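Kitchen Chemistry for Non-Scientists
Handout 5: Extraction, or why your cup tastes the way it does
Jeanine Prins, Wustusham Adult Learning

Hi all! Last time we ran out of clock halfway through solubility, so I'm picking it up where we stopped, and then we'll get on to grind size and water. Bring your notes from Handout 4 if you still have them (I have a few spare copies).

Where we were

When hot water meets ground coffee, stuff leaves the grounds and goes into the water. That's all extraction means. The trick is that different stuff leaves at different speeds. The sour, fruity acids dissolve fast. Sugars and the toasty brown flavors take longer. The bitter, drying compounds tend to hang on until late. So if you stop early you get a thin, sharp cup, and if you go on too long you get one that makes your tongue feel like a wool sock.

Somebody asked whether strong and bitter are the same thing. They're not, and it's worth getting this straight now, before the worksheet. Strength is how much coffee is dissolved in the water. Extraction is how much of the grounds you managed to dissolve. You can have a weak cup that's bitter (a few grounds, lots of water, a long time) and a strong cup that's sour (heaps of grounds, stopped too soon). I made both for my sister in April and she's still not over it.

Grind size

Take a sugar cube and drop it in water, then do the same with loose sugar. The loose sugar wins easily. Same weight, far more surface. Coffee works the same way, except that water also has to soak into each little particle and carry things back out, so size matters even more.

Finer grounds extract faster. They also pack together and slow the water down, so you get a double effect - more surface and more time. That's why one small click on a grinder can change a cup so much. If your coffee tastes sour, go finer. If it tastes harsh, go coarser. Change one thing at a time, please! I know it's tempting to fiddle with everything at once, but then you can't tell which change did the work.

Blade grinders give you boulders and dust together. The dust over-extracts while the boulders barely get started, and you taste both in one mouthful. Shaking the grinder helps a bit.

Water

Hotter water dissolves most things faster. Just off the boil is fine for light roasts, and a little cooler is kinder to dark ones, which give up their flavors more easily to begin with.

Then there's what's in the water. Calcium and magnesium (the "hardness" we tested in Handout 2) seem to help with flavor up to a point. Bicarbonate is the one to watch. It mops up acid, so very alkaline water makes bright coffee taste flat and chalky. Distilled water has the opposite problem and often comes out oddly empty. If you live on the Nadport side of the river your tap water is a lot harder than mine, so don't be surprised if we disagree about the same beans.

Homework

Brew the same coffee twice, with everything the same except the grind. Use 50 grams of coffee per liter of water, scaled down to whatever your pot holds. Write down:
how long each one took
which one was more sour
which one was more bitter
which one you finished

That last one counts as data. Don't look up tasting words, just use your own. "Burnt toast" and "lemon peel" are both great answers, and so is "my grandpa's garage."

Filters and flow

A few words on this so you can get going at home. Paper filters catch most of the oils and the very fine bits, so the cup comes out cleaner and lighter. Metal lets more through and feels heavier. Rinse the paper first with hot water, which gets rid of the papery taste and warms everything up. 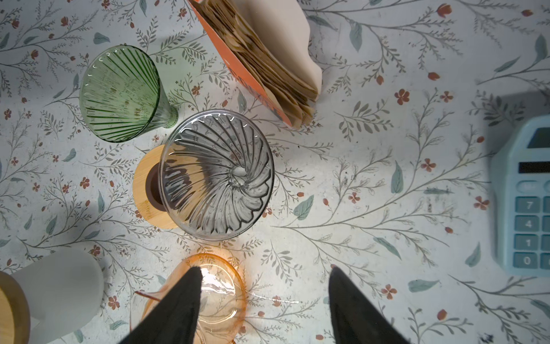
Pour slowly and in circles, and try to get all the grounds wet in the first few seconds. You'll see them puff up if they're fresh - that's carbon dioxide left over from roasting, and we'll do gases properly in Handout 6.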